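Home | Opinion | Repair | Columns | Subscribe

In Praise of the Ugly Office Tower

Every few months the thrift warehouse in Jernutstead gets a pallet of retired office desktops, and every few months I go home with more of them than I meant to. I love these machines! I think they are the best-made things most of us will ever get to open up, and I think it's a shame that people walk right past them on the way to the shiny laptops.

My last one cost 3 dollars less than the replacement battery I'd just bought for my thin, handsome Levow notebook. That battery is glued in. I spent two evenings with a hair dryer and a guitar pick, and I was sweating the whole time.

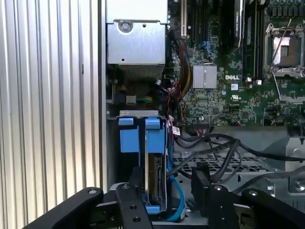
Plastic clips are the part I could talk about all night. Somebody at a drafting table once thought about the person who'd have to swap a dead drive on a Tuesday afternoon with a line of people waiting, and gave that person something to pinch. Look at the blue caddy in this Dell, with its two tabs sticking up at the top and the hard drive standing on edge inside. You don't have to know a thing about computers to guess where your fingers go. Even the cable beside it is blue, a lighter shade, and it bends under the caddy and off toward the bottom of the case in a way I find downright cheerful.

I know the complaints. Towers are big, they gather dust, they look like a dentist's front desk. My sister-in-law calls mine the filing cabinet (fair). But I taught a Saturday class in Virerholm last year with a stack of these, and kids who had never held a screwdriver were pulling drives and putting them back before lunch. Try that with a tablet.

So if your office is clearing out a closet this September, ask for one. Take the side off before you even plug it in, and have a good long look around. Mine is number 109 on the old inventory sticker, and I'm leaving the sticker on.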